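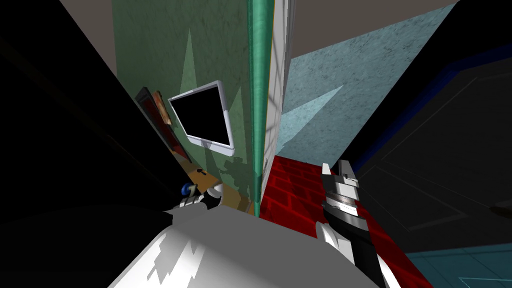 Minutes of the Ladeck depot staff meeting on the Gridar cleaning robot, 16 April 2023. The meeting opened late, the projector having declined to recognize the laptop. Management explained that the robot is still being driven in the simulator, in made-up rooms, and will stay there until it can be trusted near a client's furniture. The day crew noted that the monitor on the green wall has a completely black screen, same as the one in our break room, and congratulated the developers on their realism. The minutes of the last meeting were accepted without anyone admitting to having read them.

1. What changes and when

Clenness plans a trial at the Thân building in May. The robot takes the corridors and the two of us normally on corridors move to kitchens and glass. No one loses hours during the trial. Asked about after the trial, management said that was a very good question and wrote it on the flip chart, where it remains.

The trial covers 200 rooms. Staff pointed out that the corridor job includes finding lost badges, letting in the plumber and being told about people's divorces. None of this is on the task sheet, so none of it has been automated.

2. Simulator shifts

Two people per shift will drive the arms by remote for 50 minutes, then take a break of 10. Sessions count as paid work at the normal rate. Corners are the current topic, as they have been for most of this year.
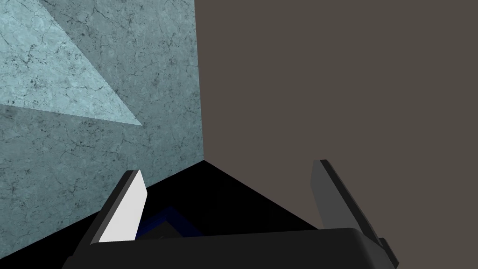
A member of the night crew asked whether driving the thing counts as training your own replacement, and if so, whether there was a bonus for doing it badly. She added that she had spent years getting her knees to forgive her for skirting boards and would gladly hand those over, but wanted it in writing that she would not be handed over with them. Management agreed to put something in writing. Asked what, they said something.

The wording is due before the next meeting. It was requested that it fit on one page and contain the word "jobs."

3. Pay grade

Simulator drivers currently have the title Remote Handling Associate and the pay of a cleaner. The meeting felt the title could be shortened and the pay lengthened. Management is looking into a supplement of 40 cents an hour. There was a silence here that I have not tried to transcribe. 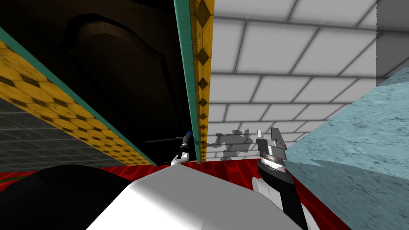
The supplement would apply only to hours in the simulator. Several people then worked out on the backs of their agendas what it comes to per month, and the silence resumed. Item carried forward.

4. Any other business

The chair with the bad wheel is still in use at the driving desk. A new one is on order.

The kettle has not been automated and still needs descaling.

Meeting closed when the room was wanted by Payroll.

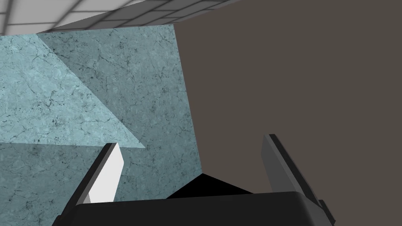
Odile Ferranti

Corrections to me by note in the tray, please, and not shouted across the loading bay. Under item 2, "something" is to stand as minuted. Sign-up sheet for simulator shifts is on the door of the supply room, with a pen on a string.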